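Wustard hand-held pair: setup and upkeep notes
Version of 2nd May

I look after the Wustard pair, so I wrote this README for whoever picks it up next. It covers one pair of hand-held grippers (left and right) and the box handling recordings that go with it. If you came for the data layout, skip to the bottom, I won't be offended. If you're going to touch the hardware, please read the whole thing first!

What's in the kit

Two grippers, two marker cubes, the data cables, a power strip, and a pouch of spare finger pads that Rusnák sends us. The controller box is from Fisov and it's fussy about cable order: left gripper in the first port, right gripper in the second. Swap them and everything still runs, but your left and right streams come out with the wrong names and you'll spend an evening renaming files. (I have. Twice.)

Before you switch anything on

Start with the cubes. Grab each one and try to wiggle it. If it moves at all, snug the mount down and redo the calibration, even if the shift looks tiny. The tracker only knows where the gripper is because it knows where the cube sits on it, so a loose cube gives you a beautiful smooth path that's wrong the whole way.

Wipe the cube faces with a dry microfiber cloth. No alcohol on the prints, please, it lifts the black. Then open and close each gripper 12 times without anything in it and listen. A faint click at the end of travel is normal. A scrape is not, and usually means grit in the slide.

Next, the cables. Run them back along the forearm and down to the floor with enough slack to reach overhead. I like to do one slow practice lift with a light box before recording, both grippers on it at once, just to feel whether anything tugs.

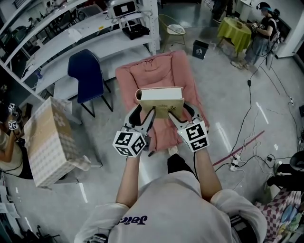 A two-gripper hold on a box over the pink armchair.

If you feel a pull at the wrist, stop and re-route. The connector on the right gripper is the weak spot in this design and I've already replaced it once.

Finger pads

Pads are what wear out first. The rubber goes shiny, and then glossy packaging starts to creep while you're holding it. I swap all the pads every 3000 grips, and I drop that to 2000 if we've been working mostly with coated card. Always change both sides together! One new pad and one old one will twist a box slowly, and it's maddening to spot later in the recordings.

To change them, open the gripper all the way, back out the little screw behind each finger, and slide the pad off toward the tip. Clean the seat, slide the new one on, and stop tightening as soon as you feel it bite. The threads are softer than you'd think.

For the grip check I use a light paper box with gold printing, because slick decorated packaging shows up a tired pad faster than anything else I've tried. Clamp it, hold it upright, tilt your wrist both ways, and watch the top edge against something straight in the background.

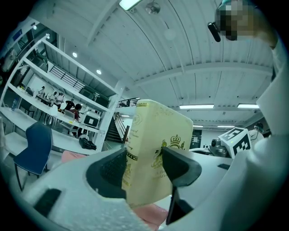

Camera and lens

The view is very wide, so straight lines near the edges bow a lot. Don't try to fix that by turning the camera! The correction happens in processing. What you do want is both finger pads in view and the object between them. If one pad has dropped out, the camera bracket has slipped, and you need to seat it again and run the Lukley calibration script from the top.

Lights are the other thing. We record under fluorescent tubes, and when you tilt a gripper up, the ceiling ends up in the shot and the exposure hunts. I lock exposure on the box at working height, then leave it alone for the session.

Two grippers on one object

Bring the first gripper in, close it, and let it settle. Then come in with the second from the side and touch gently, pad first. It's tempting to squeeze with both, but a paper box will crush long before the force reading looks scary.

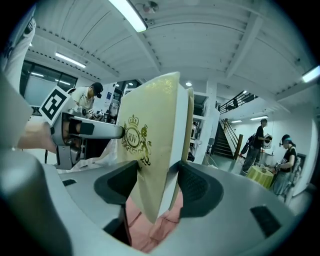 Once both are steady, hold for a slow breath and then move. I also keep an eye on the second gripper's marker while I do this, since a wrist that rolls too far hides it from the tracker and you get a gap in the path. Short gaps get filled in by the script. Anything over 6 frames gets flagged, and I'd sooner redo the take than argue with the filler.

Data layout

Each session folder has left, right and head streams, a calibration file, and a plain text log. Write pad changes in the log, please, with the grip counter reading next to them. Folders starting with "wip" are mine and may vanish without warning.

Known problems

The left gripper reads slightly open when it's fully closed. It's been like that since I fitted the new slide, and the offset is in the calibration file, so don't correct for it again. The controller sometimes misses the right gripper on startup. Unplug it, wait a moment, plug it back in.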